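4.2 Where people put things down

I went in sure that shared kitchens get messy from laziness. Our 286 diary entries from Hivwood say otherwise — most stray items had no agreed spot at all.

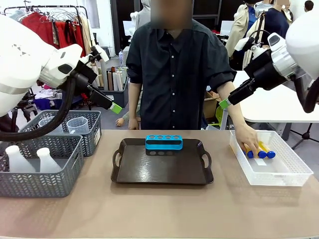
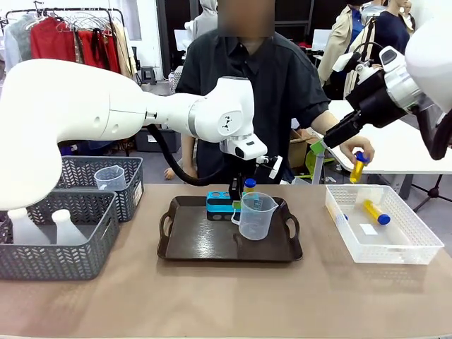 Figure 3. A brown tray on the table in both views; gray baskets in the first.

Golnar Kazemi objected that a agreed spot only helps if everyone can reach it, and I now think she's right. We reread 108 entries with reach in mind.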